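Features > People > Second Acts

Raili Tikkanen gave up a perfectly good job in insurance to mend other people's computers, and she would like it known that the pay is worse and the coffee is better. Her shop in Tisosthorpe opened in September with 2 benches, one kettle and a sign that still says Lehtinen, after the shoe repairer who had the place before her.

"People come in asking for heels," she says. "I tell them I can do them a hard drive."

She learned the trade from a night class and a stack of broken machines bought at an office clearance in Urnonport for 485 dollars. Her husband assumed she would fix one and lose interest. He now parks on the street.

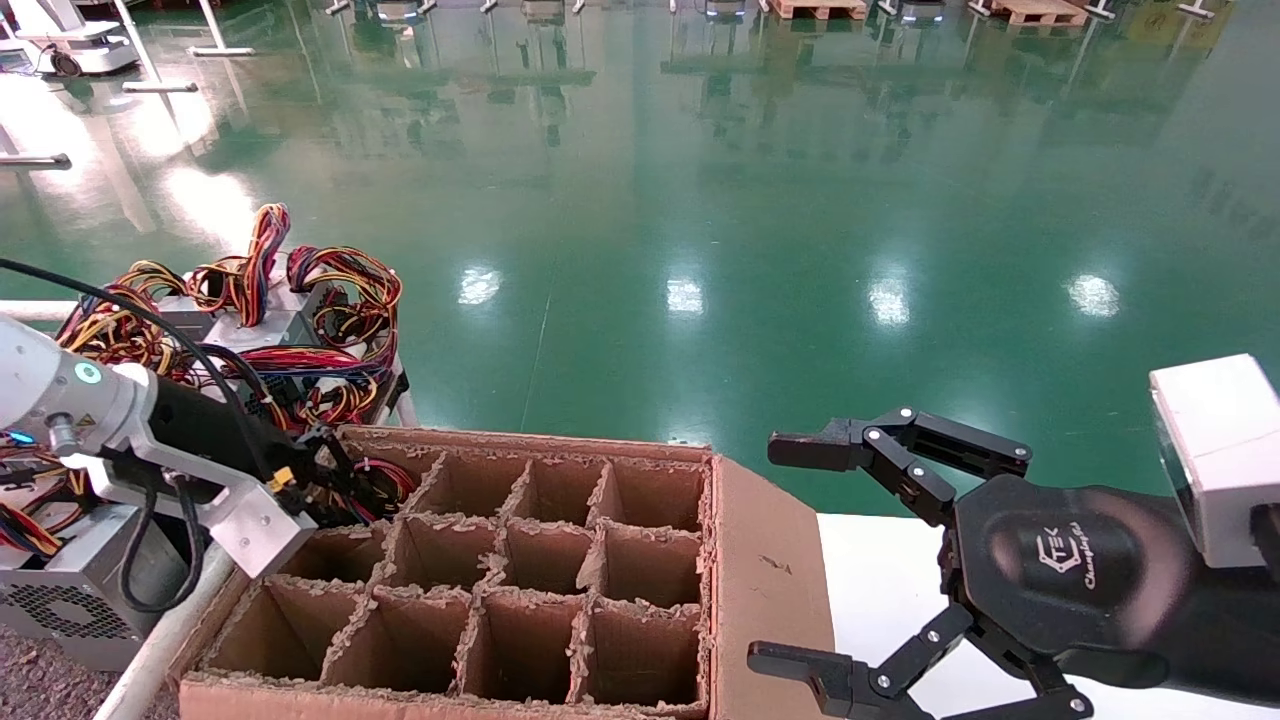
What surprised her was how little of the work is repair. A good half is listening. Customers describe the last thing the computer did in the tone people use for a difficult uncle, and many have already reached a verdict.

"They say it's a virus. It's dust. I had a man offer me 700 dollars to save his novel, and it was sitting on his desktop under a different name."

Did she take the money?

"I charged him 50 and asked how it ended. He hadn't got that far."

She has no patience for the idea that old machines are a lost cause, and not much for the idea that they're charming. A computer that takes nine minutes to open a letter is a bad computer, she says, and giving it a nickname won't help. What she will do is tell you which part is slow and what a new one costs, then leave you alone with the kettle while you think.

Would she go back to insurance? She looks at the door, where a woman is waiting with a boot in each hand.

"Ask me after lunch."

12 shares | 3 comments

Niria: She fixed my mother's laptop and wouldn't sell her a new one. Mom was furious.

Orvokki Nieminen: Where did Lehtinen go, though? I have a pair of boots in there.

tisos_dad: Is she open Saturdays?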